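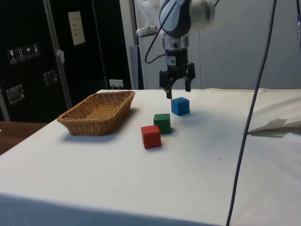
MATERIALS AND LAYOUTS

4.1 Choice of objects

The study required a small set of household objects that any adult reader could name without help and that could be tidied away in one step. Three cubes and a shallow basket were chosen after a short trial with building bricks, cutlery and folded napkins. Bricks were called by too many names, cutlery raised questions of set and order, and napkins changed shape whenever they were moved. Cubes gave rise to none of these difficulties. The set used here consists of one red, one green and one blue wooden cube, all from the Durum range of nursery blocks.

The basket caused more discussion. A lidded box was rejected early, as written instructions for it tended to be taken up with the lid. A round bowl was kept for some weeks and then dropped, for the reason that a bowl has no long side and the respondents could not use it to give direction. The basket finally adopted is woven, rectangular and open at the top, with low sides that leave the floor visible to a person seated at the table. It was bought from Pellegrini, a kitchen shop in Wustcombe, where it is sold for serving bread. Some respondents called it a tray, and both words were accepted in coding.

A white cloth was laid over the table for all sessions. Its purpose was to give an even ground against which the colours would be easy to tell apart, and it was left to hang and fold as cloth does. Kourosh Najafi had proposed pinning the edges. This was tried in September and given up, as the pinned cloth pulled into ridges that respondents then used as landmarks ("the block by the crease"), which was further from ordinary use than the loose folds had been.

4.2 Layouts

Layouts were set by hand from a printed card. Each card fixed the relation of the cubes to one another and to the basket in words only, and the person laying the table was free to settle the exact distances. The intention was to preserve the small irregularities found on any real table — a basket set slightly askew, two cubes closer together than the third.

In the layout of Figure 6(a) the basket is towards the left and stands at an angle, and the cubes run in a rough diagonal from front to back on its right: red nearest, then green, then blue. The red and green cubes almost touch. This arrangement was expected to favour ordering words such as "first", "next" and "last", and to a large extent it did. Respondents who began with the red cube usually went on to describe the others by their place in the line. Respondents who began with the blue cube more often relied on colour alone.

The angle of the basket had an effect that had not been foreseen. Where its sides ran square to the table, "beside the basket" was used freely for a cube on either hand. Where the basket was turned, respondents avoided "beside" and turned to longer phrases, among them "on the far side of the basket as it lies" and "past the corner". Farhad Esfahani has suggested that a turned basket offers the writer two sets of directions, one belonging to the table and one to the basket, and that the longer phrases are an attempt to hold to one of them.

Figure 6(b) has the basket at the centre of the table. The green and red cubes stand behind it with a small gap between them, red to the right and a little closer to the front, and the blue cube is further to the left, just clear of the cloth. Here the word "behind" carries most of the work. It is also the word on which the coders disagreed most. For a cube directly behind the basket there was no difficulty; for a cube behind and well to one side, one coder accepted "behind" and the other wished to see the side named as well. The rule finally agreed was that "behind" would be marked as sufficient if no other cube could be meant by it. 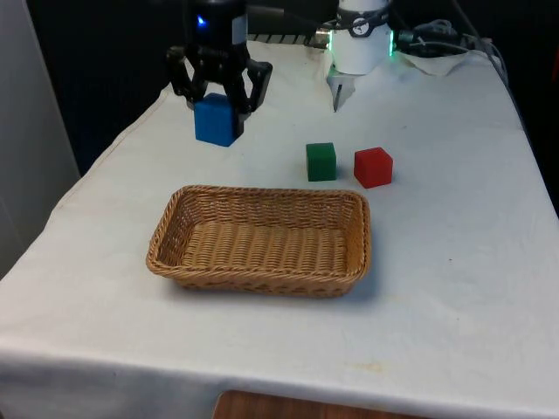

Saeed Rahimi, commenting on an earlier draft of this section, objected that the rule is too generous, since "a phrase can pick out the right block and still be a poor description of where it is", and asked that the two questions be scored apart. The point is accepted. In the tables that follow, a phrase is scored once for whether it identifies the cube and once for whether it gives its place correctly. The change lowered the place scores for centred layouts and left the identification scores as they were.

4.3 Respondents and wording

Instructions were collected from 58 adults, all of whom wrote in English at home or at work. Each was asked to write, in everyday words, how the cubes should be put away in the basket, and was told that the reader would see the same table. No limit was placed on length. The sessions yielded almost 200 usable instructions; a further 12 were set aside as they described the tidying in general terms and mentioned no single cube.

The request to use everyday words was taken from the Tarkon protocol and is kept in its original form. Ravindra Sisodia laid the tables for the morning sessions and Yamuna Chowdary for those after lunch, each working from the same cards. Differences between the two sets were small and are confined to the spacing of neighbouring cubes, which Chowdary tended to set closer.

Spelling was left as written. Names for the cubes were grouped before coding, so that "block", "cube", "brick" and "square" count as one term, although "square" was noted separately for use in Section 6. Colour words needed little grouping. The green cube was sometimes called "dark green", chiefly by respondents who had already mentioned its neighbour, and the qualifier was retained in the transcripts but given no weight in the scores.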